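Snack parcels for the guest room -- how much is too much?

Avville Homes & Hosting board > Guests and Visitors

bozsik_e
Evening all. My cousin and her two teenagers are coming to stay in November and I've got it into my head that I want to do them a welcome box of snacks. I went a bit mad in the Chinese supermarket in Cledville and now I've got far more than will fit in anything I own. Do I sort it into sweet and savoury, or just pile it all in and let them rummage? And does it go in the bedroom or the kitchen? My husband says kitchen, but then he also says they'd be happy with a packet of digestives.
-- Erzsébet

Farkas_Lane
Rummage, every time! Half the fun is digging down to see what's at the bottom. We did sorted tubs for my nephews once and they ate all the chocolate in one go and left the rest untouched until they went home.

csaba.medve
I'm with your husband, sorry. Food in bedrooms means crumbs in the bedding, and I'm the one who ends up with the hoover at Burilton (we let two rooms there). Put it on the kitchen worktop where everybody can get at it.

tealeaf20
Oh don't be such a misery Csaba. Teenagers will carry it upstairs whatever you do, so you may as well put it where they want it. A proper box with sides keeps it tidy enough. Mine go in a fruit box from the greengrocer and I just shove it under the bed when they've gone.

csaba.medve
You've clearly never had to get melted toffee out of a mattress protector.

bozsik_e
Ha, point taken about the toffee. I spread a good bit of it out on the spare bed this afternoon to see what I'd got. I'm very taken with the little round biscuits, and the pink fruit box is doing well so far for the things that will stand up. 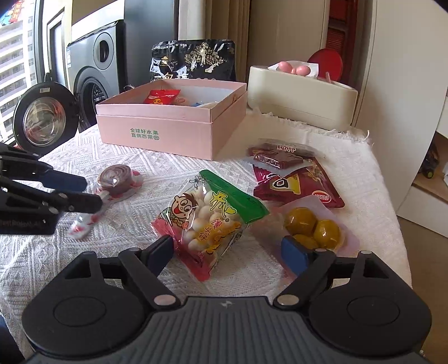
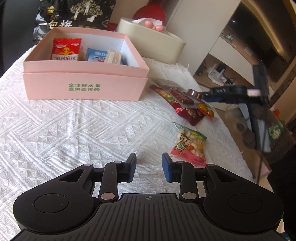
How do you stop bags of small biscuits getting crushed in a mixed box?

Stand them upright along the sides and keep anything heavy, like jars or tins, flat on the bottom. If the bags are puffed up with air, leave them that way and put them in last. Don't press the lid down on them. A folded tea towel fills any gap that lets things slide about.

Farkas_Lane
Good tip about the tea towel, I've been using scrunched-up newspaper and it gets ink on everything. That swirly lollipop is a beauty by the way. I'd be tempted to hide it for myself.

tealeaf20
Is that red packet in the box a spicy one? It says mala on it if I'm reading it right -- worth warning your cousin if the kids aren't used to heat. I gave something similar to my dad and he drank almost 2 pints of milk.

bozsik_e
They'll be fine, they put chilli on toast. It's my husband who needs the warning.

csaba.medve
All right, a compromise. Bedroom, but give them a bin with a lid and a couple of plates. And nothing sticky.

bozsik_e
Bin with a lid I can do. The lollipop stays though, Csaba! I still need to find a second box for the overflow, so if anyone near Avville has a spare one with decent sides, send me a message and I'll pop round after 5.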